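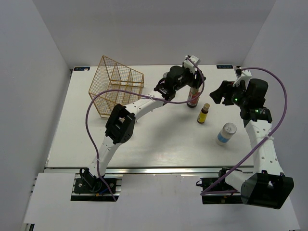
Left gripper drops out for a second or two when the arm reaches to the back of the table. The right one has never done it. Both arms are on the same rail and run the same job, bottles and cans into the wire basket. The purple cable on the left is held to the upper link with a small white tie and then arcs over the left side of the table and down to the base, and I suspect that tie. The right arm's cable hangs in a wide loop out to the side.

Setup: Murov controller, Tindmont grippers on both arms, firmware 186 on both.

Tried so far:
Swapped the grippers over. Fault stayed on the left.
Swapped the controller ports. Fault stayed on the left.
Ran 30 picks from the front half of the table, no dropouts.
Ran 30 picks from the back half, 9 dropouts, all on the left.

Log line each time is "tool comms lost", then it reconnects and carries on with the fingers wherever they were.

Reply from Dezső Fodor, 14:10
Sounds like the cable to me as well. Cut the tie, leave more slack at the wrist and run the back half again. Please don't change the firmware until that's done. If it still drops, fit the spare lead from the Cumanari kit and note the result.

Update, 16:25
Tie cut, cable refitted with more slack. 30 picks from the back half, one dropout. Better but not cured. Spare lead goes on next.

Status: open
Waiting on: spare lead test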